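Call for participants: reading and trying out a self-help workbook on worry and poor sleep

Clullier Press is looking for adult readers to work through a draft workbook before it goes to print. The book is called The Irnamar Method and deals with worry that gets in the way of sleep. It is written for people who lie awake going over the day or the day to come, and who would like to try something on their own at home.

We need 45 readers. You do not need any background in psychology, teaching or publishing. We would like a mix of people who read self-help books often and people who have never finished one.

About the book

The draft runs to 229 pages and has four parts. The first is short and explains how worry and sleep affect each other. The second sets out the evening exercises, and the third does the same for the daytime. The last part is about keeping going after a bad week, and this is the part we are least sure of. Two earlier versions of it have already been dropped.

The author is Paraschiva Lungu, who ran evening classes on the same subject at the Ankrah Centre before she began writing. The exercises come from those classes. They worked well enough with a tutor in the room, but some of the wording may not be clear to a person reading alone, and we want to find out where.

What you would do

The trial lasts 56 days. You will be sent a printed copy with wide margins and a pencil-and-paper diary. You read at the pace given in the front of the book and do one exercise most evenings. An exercise takes between ten and twenty minutes. Some ask you to write a list, some to sit quietly, and one set asks you to put your bedroom in order before you lie down.

Each week you fill in a one-page form. It asks what you read, which exercises you tried, which you skipped and where you got stuck. Skipped exercises are as useful to us as finished ones, so please do not go back and do them to fill up the form.

At the end there is a telephone talk with the author or with one of our editors. It takes up to an hour and can be split over two calls. 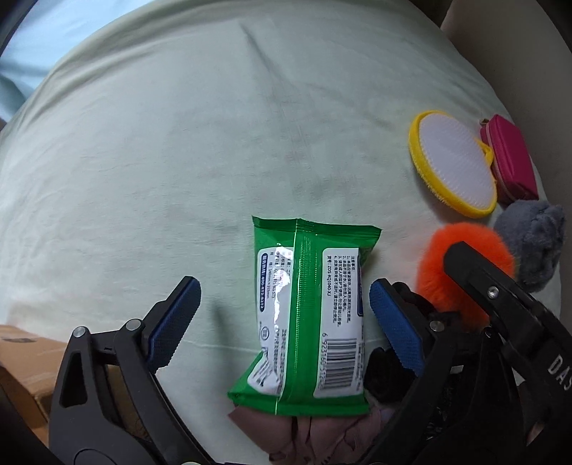
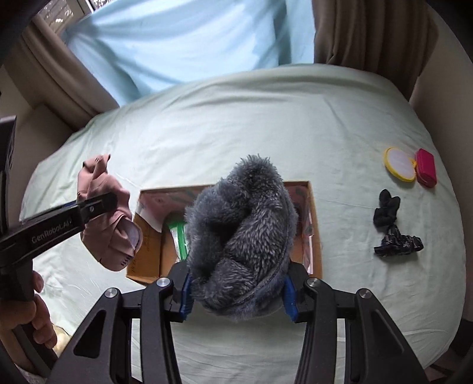
A packet of wet wipes between the open jaws of a gripper, and a shaggy plush item held in a gripper over a bed.

Who can take part

You should be 18 or over, live in the United Kingdom and be able to read a full-length book in English. You should have had trouble sleeping because of worry at some point in the past year. It does not have to be going on now.

Please do not apply if you are having treatment for a sleep disorder, if you work regular night shifts, or if you have started or changed medicine for sleep or mood in the past three months. The diary would be hard to make sense of in those cases. People who have taken one of Paraschiva's classes are also asked not to apply, as they will know the exercises already.

The book is not a treatment and the trial is not a medical study. If you are worried about your health, please speak to your GP. You can stop at any time without giving a reason, and you can keep the book.

What you will receive

Readers who send in their weekly forms and take part in the telephone talk will be paid £56. Payment is by bank transfer, within four weeks of the talk. We pay the postage both ways. You will also get a copy of the finished book when it comes out, which we expect to be in December. Your name can be printed in the list of thanks at the back, or left out if you prefer.

Your notes

Forms and diaries are read by the author and by two editors at Clullier Press. They are kept under a number - your name and address are held in a separate file. We may want to quote a line from a form in the book. If so, we will write to you first, and we will not use it unless you agree. Diaries can be sent back to you at the end if you ask for this on your first form. All others are destroyed when the book has gone to print.

A large-print copy is available. We can also take the weekly form over the telephone for readers who find writing difficult. Please mention either of these when you apply, as the large-print copies take longer to prepare.

How to apply

Write to Reader Trials, Clullier Press, Grorkel House, or hand in a letter at the front desk. Please tell us:

Your name, age and postal address
A telephone number and the best time of day to ring
Whether you have read a self-help book before, and if so whether you finished it
A few lines on how worry has affected your sleep

A page is plenty. We are not judging the writing, and spelling does not matter.

Letters should reach us by February 16, 2021. We will reply to everybody who applies, including those we cannot take. If more people apply than we have places for, we will choose so as to get a spread of ages and reading habits, and the rest will be put on a waiting list in case a reader drops out in the first week. After that we cannot add new readers, but we will ask if you would like to hear about later trials.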